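About us

Lumenta is a computer repair and strip-down workshop in Nondorham. We take in old office machines, get the good parts out, test them, send them back out again. Fourteen benches used to be the whole story. Now there are arms on some of them and people keep asking what that did to the jobs, so most of this page is about that.

Who we are, quickly

Despina Stoyanova runs the place. Slamet Lumbantobing has the strip-down room. I-hsuan Chiu does testing and the arm programs. Fikri Krishnan is goods in, goods out, and the van. Aiman Govindasamy writes the website (hello) and works the benches the rest of the week. Second site at Lalleck, mostly storage, please don't turn up there, the bell doesn't work.

How it was before

Every machine opened by hand, every board pulled by hand. Same wrist movement all day. Two of us ended up in splints the same winter, and Slamet still can't do a full morning with a screwdriver. People got slow by three o'clock, then people got careless, and memory sticks got bent. Last year before the arms: 1,397 machines through the door and a backlog up the stairs.

What the arms do

The dull bit. Seating and unseating boards, holding things still, going back to the same spot over and over. We call the whole setup Karnow, after the street the old workshop was on. The grippers are plain black plates and screws, easy to take apart, and we like that. Practice goes on printed grey brackets first, a small circuit board stood in a slot, before anything goes near a customer's machine.

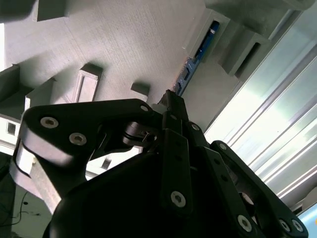
A new program gets run slow. Then slow again. I-hsuan signs it off or she doesn't, no arguing, and Slamet has a say too as he knows where boards snap. Some jobs have been sent back four times. Fine by us.

Every arm has a person next to it who can stop it. That was agreed before the first one was switched on and it's writen on the wall by the kettle.

What changed for people

Less lifting and twisting. More looking, more deciding. Some of the bench team didn't want it and said so, loudly, in the Tuesday meeting. Fair enough. We agreed nobody would lose hours over it and they haven't. What did change was the work itself: more fault finding, more writing things down, more standing around waiting for a program to finish which is its own kind of tiring. Fikri asked for stools. We got stools.

Training is in paid time. Everyone on strip-down does it, not just the ones who like computers. Takes a few weeks to stop hovering over the stop button.

What still goes to a person

Cables, nearly always. They never lie the same way in any two cases, and an arm that has never met that loop before will happily lean on it. Cracked plastic, stuck screws, anything that smells burnt. Anything with someones data on it.

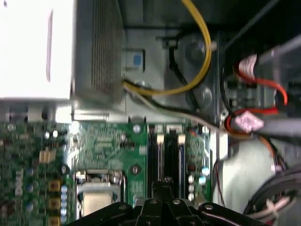
Gripper over an open machine, just above the motherboard and memory slots.

Where we are now

More than 3,247 machines last year, same team. Backlog is off the stairs. Still plenty wrong: the arms are noisy, the booking sheet is a mess, and Lalleck needs a roof. We're working on it.

Visits

Ring first. Tuesday afternoons are best, loading door round the back, closed shoes please. If you're thinking of arms for your own workshop come and talk to the bench team and not only to Despina. They'll tell you which parts are a pain.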